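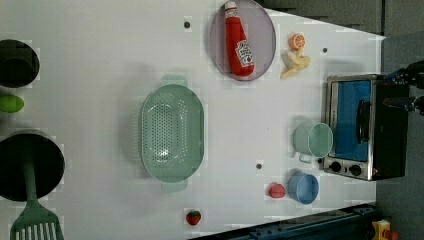
Play kitchen opens at Flustham toy library

Search this site Enter keywords Go

Families in Flustham have a new corner to visit at the toy library on Burthorpe Road. The play kitchen was opened for borrowing and for play on the spot on 30/04/2024, after the room was closed during March for painting.

The kitchen is arranged on a white table which is low enough that children can reach it from every side. There is a toaster oven with a blue window in the door and two black knobs, a mint-green colander, cups, a plate, and a quantity of toy food. Among the food are a banana, half a slice of orange, a small red tomato and a bottle of ketchup.

The library has 112 families as members. Many of them asked in last year's survey for more toys of the "pretend" kind, as the shelves had become heavy with puzzles and building sets. The money for the new pieces, 37 in total, came from the spring cake stall and from a gift by the Žukauskas bakery, which is in the same street.

Children of two years and older can play at the table while their parents choose toys to take home. The library asks that no more than four children use it at the same time. Younger brothers and sisters are welcome, but an adult must sit with them.

Most of the cookware and food can also be borrowed. It goes out in cloth bags, for two weeks, in the same way as the other toys. The toaster oven stays in the room for now, and the library will decide after the winter holidays if it can be lent too. Parents are asked to wash the cups and the plate in warm soapy water before they bring them back, and to tell the desk if a piece was lost. There is no fine for one lost piece.

The colour of the walls is also new. It is a soft yellow, chosen by the members from four samples that were hanging near the door during the summer.

A similar table is planned for the branch in Ornska, where the toy library shares its room with the playgroup. The branch is still looking for a table of the right height and would be glad to hear from any neighbour who has one to give away.

The Flustham toy library is open on Tuesday and Saturday mornings. Membership can be arranged at the desk, and new families may try the play kitchen once before they join.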